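3.2 Small drawers and where things go in them

When I started this part of the study I figured the small organizers would be the boring bit. Shelves and closets get all the attention in the tidying literature, and a little desktop box with drawers barely rates a footnote. But the diaries from the Mamano households kept coming back to them (batteries, stamps, spare buttons, that one key), so I gave them a section of their own.

What I wanted to know was pretty simple. If a box has drawers of different widths, do people use the width to decide what goes where? I went in thinking yes, of course they do. I sort my own junk that way, or I like to think I do! The 77 diaries tell a messier story. Plenty of people wrote that they began with a plan based on size and then dropped it within a week or two, usually when a wide drawer filled up with odds and ends and there was no room left for the things it was meant to hold.

The type I have in mind has a molded frame and see-through drawers in mixed widths, with a narrow one at one end and a wide one at the other, as in Figure 2. The same widths repeat from one row to the next.

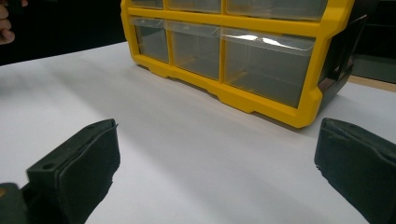

Figure 2. Yellow drawer organizer with clear plastic drawers, on a white tabletop.

Clear fronts came up in the diaries a lot more than I expected. One person loved being able to spot the tape without opening anything. Another hated it, and lined the fronts with wrapping paper in April so she wouldn't have to look at the mess. I had coded this as a minor theme (following the scheme in Kalniņš, with small changes), and I ended up moving it up a level after the second read.

Labels were the other surprise. I'd assumed clear drawers would make them pointless, yet people stuck them on anyway, mostly in homes where more than one person used the box. My hunch is that a label says where a thing should go back to, and seeing what's inside doesn't quite tell you that. I only have the diaries to lean on here, so please take it as a hunch.

The narrow drawers held up best. People gave them one job, pens or screws or whatever, and they mostly kept it. The wide ones drifted, and I come back to that drift in Section 3.3, where I look at how often people emptied a drawer completely and started over.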